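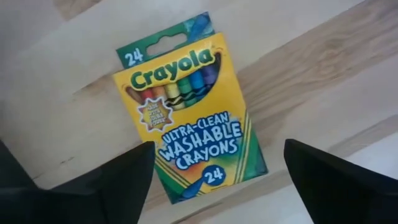 *A box of 24 Crayola crayons on a wooden surface.*

## New on our shelf: *The Salt Road to Gadari* by Aníbal Ticona

Our reading choice for April is a historical novel, the second book in the Quispe Family series. You can read it without the first one, but some small things will be clearer if you know how the grandmother lost her house. I did not know it, and I had to turn back the pages two times in the first chapter.

Zonon Quispe is a mule driver who carries salt from the high plain down to the market town of Gadari. The trip takes 5 days when the weather is good. One evening he finds a stranger sleeping near the wall of the old chapel, with a leather bag under his head. In the morning the stranger is gone and the bag is still there. Inside are the land papers of a whole village, which the owner of the Savby estate has said for many years do not exist.

Zonon cannot read. This is the point where the book took hold of me. He knows the papers are important because of the seals, but he must choose one person to read them to him, and every person he can ask has some debt to the estate. He goes at last to Inés, the widow of a clerk, who copies letters for the people in the market. She is proud, she has a bad temper in the mornings, and she asks for her payment before she opens the bag. I liked her at once.

After this the story divides in two. Zonon goes back up the road with his animals and pretends that nothing has happened. Inés stays in town and makes copies at night, and we see how slow this work is, with the ink and the bad lamp. The estate manager begins to visit her stall. He is always polite. He brings her oranges. I was more afraid of the oranges than of the men with guns who come later.

There is a love story, but please do not expect it to begin early. The two main persons are in the same room for only 3 chapters in the first half, and most of what they feel they put into short messages hidden in the salt bags. One of the messages is only a list of things to buy, and I read it again several times.

I have two complaints. The first is the part in the capital, where a lawyer explains the land law to Inés for many pages. I think the author studied this subject very well and did not want to lose anything. The second is that Zonon's brother disappears from the story after the river crossing and I kept waiting for him. Perhaps he will have his own book, as the series is not finished.

The language is simple and the chapters are short, so I can recommend it also to members who read in English as a second language, like me. There are some words for the parts of the saddle and for the different kinds of salt, and a small list at the back explains them. I found the list only when I had finished. The map is at the front, and it is worth putting a marker there.

About the violence: one animal dies, and there is a beating in chapter nine. It is not described at length.

**For the people who will come to the meeting**

Please read as far as the river crossing, which is the end of part two. We begin at seven in the evening in the usual room. I would like to talk about these points:

- Is Inés right to ask for money first?
- Why does the stranger leave the bag? I have my own idea, but another reader has told me it is wrong.
- The estate manager says he has never told a lie. Did you find one?

The library has two printed copies and one audio copy. The audio reader speaks quite fast in the market chapters, but her voice for the grandmother is wonderful. If you take a printed copy, please bring it back when you finish, even if it is before the meeting, as there is a waiting list.

The first book in the series, *The House at Savby*, can also be borrowed. It is shorter and sadder.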